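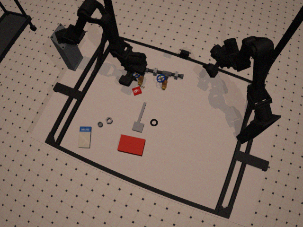 The fault I spent most of April chasing came back last week, and this time I found it.

Some background for anyone who skipped the earlier posts. I build and run simulated training cells for a two-arm setup at Plerkance. The task is called Satska. The left arm goes to the left valve on the pipe, takes hold of the blue handwheel and turns it. The right arm waits until the turn is confirmed and then goes for whatever loose part the script asks for. There is no physical cell yet. The one planned for Ondadville will copy our layout, so anything we get wrong in the simulator will end up in a room with people in it.

The failure went like this. The left arm closed on the handwheel, the wheel turned, and partway through the turn the wrist jumped. It didn't drift. In one time step it went to a different joint solution, and the elbow swung through the space where the right arm would normally be working. Then it settled and finished the turn. The run was scored as a success, because the only thing the scoring looked at was the final wheel angle.

That last part bothers me more than the jump. We had 413 runs marked good. I wrote a check for joint speed and went back over all of them, and 16 had the jump. In 8 of those the two arms passed through each other. The collision pair between the left elbow and the right forearm had been switched off in the config to make the simulation run faster. I switched it off myself, in April, while looking for this same fault, and I never switched it back on.

So there were two separate problems. The first is that the wheel sits close to a point where the left wrist lines up with the forearm, and the solver was free to flip from one answer to the other there. The second is that the check that should have stopped the run was off.
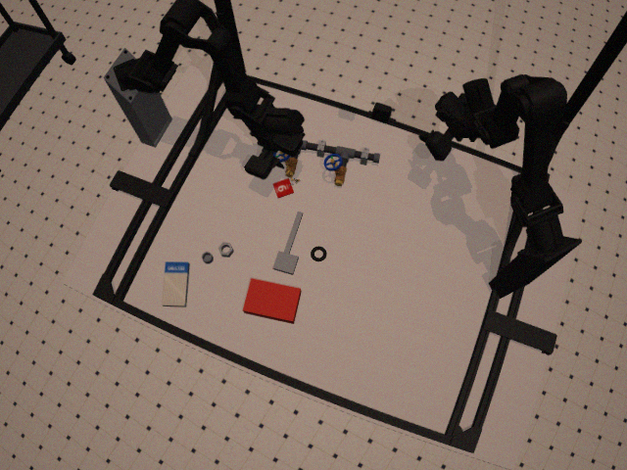

The position of the pipe matters a lot. With the pipe this close to the rear rail, the left arm has to come down over the wheel at a steep angle, and it has very little room to rotate before it reaches the bad spot. I tried moving the pipe toward the front in a copy of the cell and the jump went away. I don't want to fix it that way. The pipe in Ondadville will go where the drawing says, and the drawing has it at the back.

What I changed instead:

The solver now starts from the previous joint positions and refuses any answer too far from them. If it can't find one, the arm stops and the run fails.

All collision pairs are on. Runs are slower and I can live with it.

The score now includes a joint speed limit. A run that goes over the limit at any step is a failure, even if the wheel ends up in the right place.

The startup script prints every disabled pair and won't continue until someone types a confirmation.

I also threw out the 16 bad runs and retrained. The Montoya controller, which we keep as a baseline, never used the same solver, so its numbers stay as they were.

With the new limits the left arm stops short on some of the wider turns. It holds the wheel, reaches the edge of what it is allowed to do, and quits. I'm going to try having it let go and take a second grip partway. That means more time over the valve and a longer wait for the right arm, and the wait timer will need changing too. I haven't started on that.

Posted December 16, 2020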